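Ciltodden site returns second household cell to service

2018-12-03

The second of the household cells at Ciltodden is back in use after a stoppage for head camera faults and a worn wrist bearing. The cell runs the Wirnix mobile unit, a single-arm machine on a wheeled base, which is used for practising everyday handling jobs in furnished rooms: opening and closing drawers, moving small objects from one surface to another, and putting things away.

The stoppage followed a slow rise in missed grasps. The unit had been set up in March and had run with only routine cleaning. By the time it was withdrawn, it was reaching short of drawer fronts by a few millimetres on the left side of its range and was correcting itself with a second attempt. The log showed 31 such second attempts in the final week, against three in the week after installation.

Two causes were found. The outer wrist bearing had developed play, which could be felt by hand with the joint locked and the power off. The head camera bracket had also turned slightly on its post. Either fault alone would have stayed within the limits set for the cell. Together they did not, and the automatic check that compares the camera position with the arm position had been passing on a narrow margin for some time.

The bearing was replaced with a part from Schouten, which supplied the original joint. The work took most of a day, as the cable bundle runs through the centre of the wrist and has to be drawn back to the elbow before the housing can be split. The bundle was inspected while it was out. One sleeve was rubbed at the point where it enters the forearm and was changed. The old clips were put back, with a strip of felt under each.

The camera bracket was a simpler matter. The single clamp screw has been replaced by two, and a line has been scribed across the bracket and post so that any movement can be seen at the start of a shift. The lens was cleaned and the focus ring locked with a drop of varnish. The old screw had been tightened to the figure in the manual, and the maintenance team at Ciltodden has asked for that figure to be reviewed - the post is painted, and the paint appears to have crept under load.

Once the arm was back together, the unit was run through 60 empty cycles with no objects and no furniture in reach. Joint temperatures were read at the end of every tenth cycle and stayed level after the second reading. The camera and arm positions were then matched again using the printed board, and the result was stored under a new file name so that the March values remain available for comparison.

Room set-up was done last. The bedroom layout uses a small wooden nightstand placed in front of pleated curtains, on a wood-look floor. The head view is checked with the drawer open and empty, a pink marker on the top towards the left front, and a small white adapter with a black cable further back on the right. The view has to take in the inside of the drawer as well as the tabletop, and the back of the drawer lies in shadow under the front rail, so exposure is set with the drawer open.

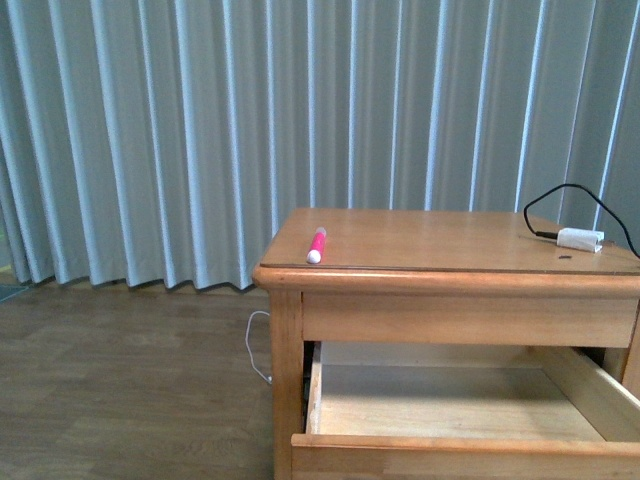
Changes to the room check

The written procedure for the cell has been altered in several places as a result of the repair. Exposure is now fixed by hand for each room and is no longer left on automatic. With automatic exposure, light coming through the curtains made the image darken at certain times of day, and the inside of the drawer lost detail. The fixed setting leaves the tabletop a little bright, which the grasping software accepts.

Cables are now part of the check. Any lead on the tabletop or on the floor by the furniture is to be noted on the room sheet, with its colour and the side on which it lies. Thin cables were behind a number of false stops before the repair, when the base planner treated a loop on the floor as a solid edge and halted. The planner threshold has been changed, and the base must still keep clear of any loop it detects.

The drawer is opened by hand for the view check and closed again before the first cycle. Its runners are to be wiped dry. Wax was tried earlier in the year and left a film on the finger pads, which then slipped on smooth objects such as pens. The pads themselves are changed at 800 cycles or when the surface becomes shiny, whichever comes first.

Tape marks for furniture feet have been kept, though the tape is now renewed with each change of layout. Furniture that has shifted by more than the width of the tape is put back before the camera check is started. If it is moved afterwards, the check is repeated from the beginning.

Return to service

The cell was released after a supervised run of 368 cycles, made up of drawer opening, drawer closing and placing a single small object inside. Two second attempts were logged, both in drawer closing and both on the right side. The wrist was examined again at the end of the run and no play was found. The scribed line on the camera bracket had not moved.

The first cell, which is of the same build, is to have its camera bracket changed at its next planned stop. Its wrist bearing will be checked by hand at the same time and replaced only if play is found. A spare bearing is held on site.

Wisia, which maintains the room layouts and the cycle logs, has added the second-attempt count to the daily sheet. A count above five in any one day now calls for a bracket check before the next shift. The revised procedure applies to both cells and replaces the sheet kept on the cabinet door.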